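Plunine open day: is cold coffee worth the queue?

Plunine opens its bottling hall to the public every June, and the leaflet promised "the full story of ready-to-drink coffee". I went with Nayeli Rengifo, who buys drinks for a small café and wanted to know whether she should be stocking more of it. I mostly wanted to know what the full story was.

The tour left at 10, or so the ticket said. It was nearer half past. Our guide, Sheyla Ccori, was cheerful and clearly knew the filling line, but every question about price or beans was sent back to the leaflet. The line fills 3000 bottles an hour on a good day. How many good days there are in a month I couldn't find out.

We were shown the roasting room through a window. The roaster was off. There was a strong smell of coffee all the same, and Nayeli wondered aloud if it was coming from the visitors' canteen.

After that came a talk on packaging, which I expected to hate and didn't. Black coffee with nothing added has few places to hide, and makers lean hard on dark labels to make it look stronger than it may be. Maxwell's black coffee goes that way too, in a ridged clear bottle with a dark label and a black cap. 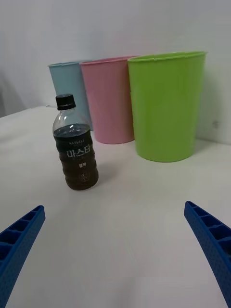 The tasting

Four coffees, small cups, no names given until the end. Two tasted the same to me. The one called Henao was sour in a way I liked, and Nayeli didn't. The house blend, Rirnomine, got a long introduction and was flat. We were asked to score each out of 20 and hand the card in, and nobody read out the results.

Getting there

The bus from Fliltley stops at the gate. Parking is free but fills early. The shop takes cards only.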